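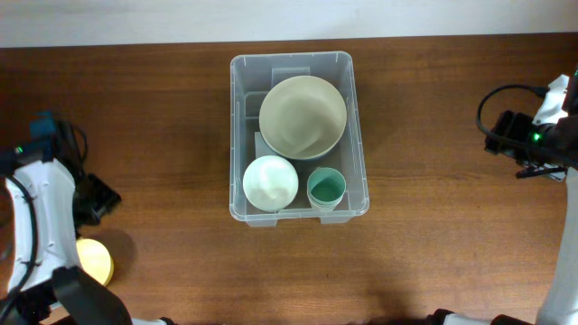 Slower is fine, but do both arms really have to go in at once? That was the first thing Destorside asked when I put our plan up on the club forum, and I've been chewing on it ever since.

So, the dishes challenge! Our student robotics club is entering the Torkier round in February and the job is getting bowls and cups in and out of a clear plastic bin using two arms. Sounds easy. My nan could do it half asleep. We have been at it for weeks and I now have very strong feelings about crockery.

The bowls aren't too bad once you've got a finger over the rim. The stacked cups are my nightmare, as the rims sit so close together that the gripper wants to grab 2 when you've asked for one (and then panics, and so do I). See-through plastic is a pain as well, the depth readings go all wobbly near the walls.

Anyway, I tried it Destorside's way last night, left arm first and the right one hanging back until it's clear. We did 12 runs and 4 were clean, start to finish, no bumps! That's our best evening so far and I may have squeaked.

Chambi is the name of our code, by the way, and it's still a mess. I want to tidy up the waiting bit before I share it, so give me a week or so. If you've got a trick for nested cups, pop it in the comments, please please please.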